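Blog > Diario > Salud

La segunda revisión

La enfermera me llamó a las 8 y media y yo llevaba allí desde las 8 menos diez, porque el autobús de Inddale pasa cuando quiere y prefiero esperar sentada. Era la revisión de junio, la segunda desde que terminé la radioterapia.

La doctora Igwe (Omolara, aunque nunca la he llamado así) miró la analítica, me palpó la cicatriz y el hueco de la axila y dijo que todo seguía como en la anterior. La mamografía también estaba bien. Le pregunté por el brazo, que se me hincha por las tardes, sobre todo cuando cargo bolsas. Me midió el contorno por encima y por debajo del codo y me mandó otra vez a fisioterapia, 10 sesiones.

De la pastilla hablamos más rato. Me tocan años de tratamiento hormonal y llevo 163 días, los tengo apuntados en la libreta. Los sofocos los aguanto. Lo que peor llevo es el dolor de manos por la mañana, que me cuesta hasta abrir el grifo. Me propuso cambiar la hora de la toma y probar un mes – si no mejora, se plantea otro medicamento. Por ahora la tomo con la cena. 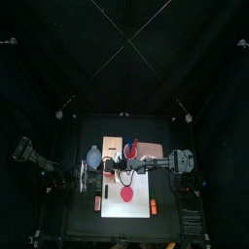
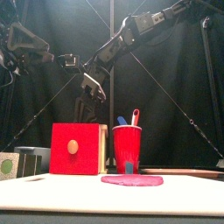

Última modificación de esta página: junio, 19:40

A la salida me encontré con Svenja Ortner, que coincidió conmigo en casi todas las sesiones de radio. Ella ha vuelto al trabajo a media jornada y le está costando. Dice que a las once ya no puede con su alma y que en la oficina la ven con pelo y dan el asunto por cerrado. A mí me pasa algo parecido con la familia. Mi cuñada me preguntó en la última comida si ya estaba «dada de alta» y no supe qué contestar. Le dije que sí y seguí comiendo.

Estoy durmiendo algo mejor. Regula Gasser, la psicóloga, me recomendó no mirar resultados en el móvil después de cenar y le hago caso casi siempre. También camino 20 minutos al día, hasta el puente de Comholm y vuelta, salvo cuando llueve mucho.

Varias me habéis escrito preguntando por el sujetador con bolsillo para la prótesis. El mío no tiene costura en el lado de la cicatriz y lo lavo a mano. Con el calor da picor, eso no lo he resuelto. Si alguna usa una funda de algodón que no se mueva, que me lo deje en los comentarios.

La próxima cita es dentro de seis meses. Antes tengo la densitometría, todavía sin fecha.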